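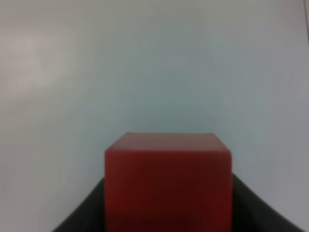

October, bench notes, Varitz block set. Started on the paint question this morning and I'm already changing my mind about it. The Gulyás stuff goes on beautifully and dries quickly, but gloss on a small cube shows every thumbprint, and the whole point of these things is that they get thumbed all day. So matte wins, at least for me. The red is the one I keep going back to for comparing, smooth and flat with nothing printed on it, and the edges taken off just enough that it doesn't look sharp. You get the dusty brick shade on top and the deeper crimson down the front, all from the one colour, and I do like that. If we can hold that softness on the corners across the whole batch I'll be very happy!

Corners, then. I did the first lot with 70 grit and that was silly, it took off far too much and left them looking chewed. Went to 300 and it was slow going but lovely. I'd sooner spend the extra hour. (Whoever borrowed the good sanding block, it lives in the second drawer, please and thank you.)

Next job was the pattern cards. The Imach sheets we've been copying from start off with towers, and I reckon that's the wrong place to begin, because all a kid learns from a tower is how to knock it over. I want the first few cards to be flat on the table, three cubes each, no stacking. A straight row, then a corner, then the same corner turned around. The corner is the good one. It has a gap in it, and you have to leave the gap alone, and that's harder than it sounds when there are spare cubes lying about in colours you like.

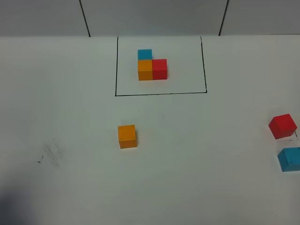 Which brings me back to spares. I'd been planning to pack exactly what each card needs, but I think a few doubles in every tin is better, so you have to choose and not just use up whatever's there. Orange is the easy one to double up. Blue I'm less sure of, we've got two different tins of it open at the moment and they don't match, one's got a bit of green in it. Pick one and stick with it. I'd go with the lighter.

Building area: a thin black marker line straight on the white top works fine, three sides only, with the wall doing the job of the fourth. Saves a line and gives you something to square up against. Don't fuss about getting it perfect, mine wandered. The marker from Bodora wipes off if you get to it the same day, after that you're scrubbing and it leaves a grey smear, so test a corner first.

Numbers, before I forget. 24 cubes to a tin, and the full order is 2,000 cubes, so it doesn't divide evenly and we'll have a part tin left over. Fine by me, that can be the bench tin.

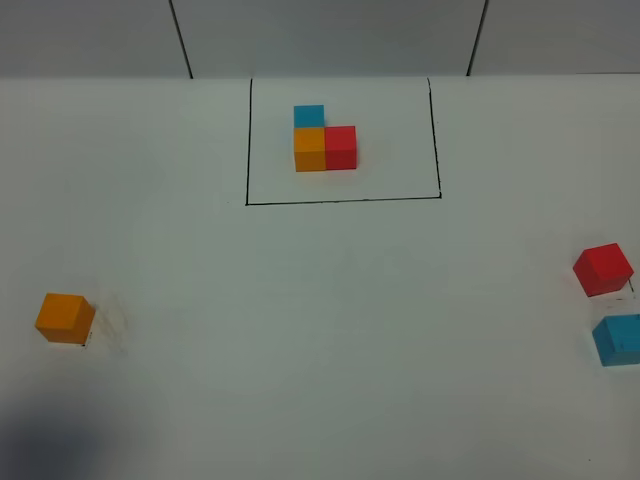

A colleague read this over at lunch and reckons the corner card should come first, ahead of the straight row, on the grounds that everyone makes a row without being asked and there's nothing to get wrong. Also wants the cards printed at actual cube size so you can build right on top of them. I'm for the second bit. For the first, I'd like to try both orders before we print anything, so I've left the card numbers off the proofs for now.

Still to do: second coat on the blues, cut the card stock, find the lid for the sample tin.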